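Sockelleiste

Die Sockelleiste, auch Fußleiste, Fußbodenleiste oder Scheuerleiste, in der Schweiz meist Sockel genannt, ist ein schmales Bauelement am unteren Rand einer Innenwand. Sie deckt die Fuge zwischen Wand und Bodenbelag ab und schützt den Wandfuß vor Stößen, Schmutz und Putzwasser. Sockelleisten gehören zum Innenausbau und werden in der Regel nach dem Verlegen des Bodens und vor der abschließenden Ausbesserung des Wandanstrichs montiert.

Bezeichnung

Der Ausdruck Scheuerleiste ist vor allem im Norden und Osten des deutschen Sprachraums verbreitet und verweist auf das Scheuern der Dielen, bei dem der Wandputz geschützt werden musste. In der Fachsprache wird Sockelleiste als Oberbegriff verwendet. Von einem Fliesensockel spricht man, wenn der Abschluss aus demselben keramischen Material besteht wie der Boden.

Funktion

Schwimmend verlegte Böden aus Holz oder Holzwerkstoffen verändern ihre Maße mit der Luftfeuchtigkeit. Sie benötigen deshalb umlaufend eine Dehnungsfuge, die von der Leiste verdeckt wird. Die Leiste wird dabei an der Wand befestigt und darf mit dem Belag nicht fest verbunden sein, da dieser sonst in seiner Bewegung behindert wird und sich aufwölben kann.

Bei schwimmenden Estrichen trennt ein Randdämmstreifen den Estrich von der Wand und vermindert die Übertragung von Trittschall. Harte Sockelfliesen, die ohne elastische Fuge auf dem Bodenbelag aufsitzen, können diese Trennung überbrücken.

Gestaltung

Farblich wird die Leiste entweder der Wand oder dem Boden angeglichen oder bewusst abgesetzt. Weiße Leisten lassen die Wandfläche optisch bis zum Boden reichen. Dunkle Leisten betonen den Raumumriss und sind gegen Schuh- und Wischspuren weniger empfindlich, weshalb sie häufig in Fluren, Werkstätten und Büroräumen anzutreffen sind.

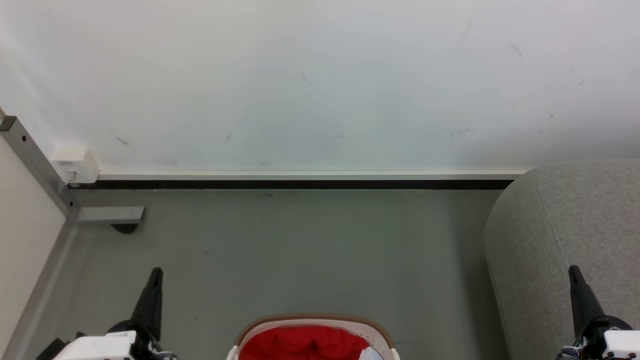

Schwarze Sockelleiste mit schmaler weißer Abschlussleiste an einer weißen Wand

In repräsentativen Altbauten sind hohe, mehrfach profilierte Leisten üblich, die mit Türbekleidungen und Wandvertäfelungen abgestimmt wurden. Mit der Verbreitung des sachlichen Bauens im 20. Jahrhundert setzten sich niedrigere Profile mit rechteckigem oder leicht abgerundetem Querschnitt durch. Eine Sonderform ist der flächenbündige Sockel, bei dem die Leiste in den Putz oder die Beplankung eingelassen wird. Er erfordert eine frühzeitige Abstimmung zwischen den Gewerken.

Werkstoffe

Gebräuchlich sind Massivholz, furnierte oder folienummantelte Holzwerkstoffe, Kunststoff, Aluminium, Naturstein und Keramik. Massivholz lässt sich abschleifen und neu lackieren, ist jedoch vergleichsweise teuer. Mitteldichte Faserplatten sind maßhaltig und gut zu lackieren, quellen aber bei stehender Nässe an der Unterkante auf. In Räumen mit häufiger Nassreinigung werden daher Keramik oder Kunststoff bevorzugt. In Krankenhäusern und Großküchen wird der Bodenbelag oft als Hohlkehle an der Wand hochgezogen, wodurch eine leicht zu reinigende Rundung entsteht.

Montage

Sockelleisten werden genagelt, geschraubt, geklebt oder auf Halteclips gesteckt. Clips erlauben eine spätere Demontage und schaffen einen Hohlraum, in dem Leitungen geführt werden können. Klebstoff eignet sich für ebene, tragfähige Untergründe. Auf unebenen Altbauwänden ist eine Verschraubung mit Dübeln vorzuziehen.

An Innen- und Außenecken werden die Enden meist auf Gehrung geschnitten. Bei profilierten Leisten wird in Innenecken auch die Konterprofilierung angewandt, bei der ein Leistenende dem Profil des anderen angepasst wird. Die Fuge zwischen Oberkante und Wand kann mit überstreichbarem Acryldichtstoff geschlossen werden.

Siehe auch: Dehnungsfuge, Estrich, Hohlkehle, Wandvertäfelung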